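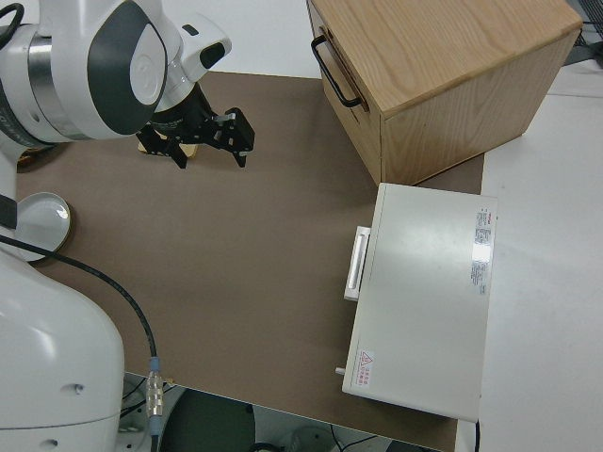 Photo: Rocío Alarcón

4 January 2025

Read the draft licensing order again this morning, all of it including the schedules. The council wants a minimum unit price on alcohol sold for home use, plus a cutoff for store sales at an hour still to be filled in. Bars and restaurants are left out of the pricing part. That is the section I have to comment on for the Nurkero paper, and my comments are due before the second reading.

The definition of "home use" is weak. Clause 4 ties it to the license class of the seller, so a brewery taproom that also fills take-out bottles falls under both rules depending on which register rings up the sale. Gbeho does this. So does Stullent, although their bottle trade is small. I marked the clause and wrote a replacement that ties the price floor to the sealed container. It is longer than I would like. Will cut it tomorrow.

Called Benjamín Aravena at Firitz to ask how their stores would handle the price floor. His answer was that the register software can hold a floor per item, but it cannot work one out from volume and strength. Someone would have to enter the alcohol content for every product by hand. For mixed packs there is no single figure to enter, and the draft does not mention mixed packs at all. Added a note on this under Schedule 3. He also asked if loyalty points would count as a discount. I read him the wording and we did not agree on what it meant, so that goes in as well.
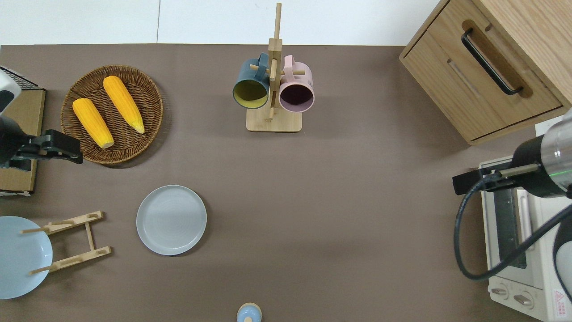
Does a minimum unit price put money into the public budget?
The extra amount stays with the seller unless a separate levy is passed, and the draft has no levy in it.

I put that question and its answer on the first page because it came up at the hearing in June and was still being argued in the hallway afterward. A tax is collected and a price floor is not. Two of the written submissions treat them as the same thing, and one of those builds its whole case on the revenue.

Rocío Alarcón sent back her markup of my section on enforcement. She wants the 13 inspection districts named in full. I would sooner refer to the existing map, which changes every few years, but she is right that the map is not attached to the order and a reader would have to go looking for it. Compromise: attach the map. She also struck my paragraph on cross-border shopping as unsupported. I had no figures for it -- only what store managers had told me -- so it stays out.

Still open: whether the review period is 5 years from passage or from the date the price floor takes effect. The draft says both, in different places. Wrote to the clerk's office and got the automatic reply.

Page count is over the limit with the map included. Need to check if attachments count toward it.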